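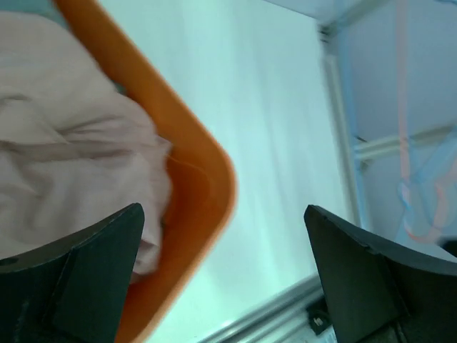 Coaching Combat Sports, session 4: matchmaking and the learning curve
Notes to go with the talk, 9/9/21

Right, last time we got as far as the first amateur bout and I promised I'd move on to what happens after it. Several of you asked about opponents, so I'm starting there and the weight-making stuff will have to wait until May (sorry, I know that's ages away!).

What is a good match?

When I started coaching I thought a good match was one my boxer would win. I had a lad who won his first six like that and then met somebody who could jab going backwards, and he had no idea what to do with his feet. I'd taught him very little in those six fights. A good match asks your boxer one new question. A southpaw, say, or someone taller, or someone who just won't stop coming forward. Two new questions at once is plenty for a novice, and I'd pull out of anything with three.

Reading a record

Numbers on a card tell you less than you'd think. Look at who they boxed, how long ago, and whether they've changed weight. My made-up-on-the-bus method, which Nele Strobel still teases me about, is to write down the last three opponents before I look at any results at all. Try it with the two cards I gave out (the Testberg one is harder, the handwriting is dreadful).

Rounds in the gym

We'll argue about this one, I'm sure. I like a boxer to have done 17 rounds of proper sparring with at least four different partners before a first bout. Wafula Masanja, who some of you know from the Brilimik gym, wants more rounds and lighter ones, and his boxers do look lovely and relaxed. I've pinched his touch-sparring drill: two minutes, lead hand only, swap partners, go again. Keep a notebook of who worked with whom or you'll forget by the next week.

Saying no

You're allowed to turn a match down on the day. I've done it with the hall filling up and the promoter breathing down my neck, and I'd do it again. Things I'd walk away over:

- a late change of opponent with no card to look at
- a weight gap outside what was agreed
- a boxer who has gone quiet on you and can't say why
- any head knock in the gym that hasn't been cleared by a doctor

Tell the boxer first, in private, then the officials. Parents after that, and give them time.

For next session

Watch one full amateur bout with the sound off and write 300 words on how the loser might have been matched better. Please don't send me 3000, I do have to read them all! Bring your skipping rope too, we're in the small hall.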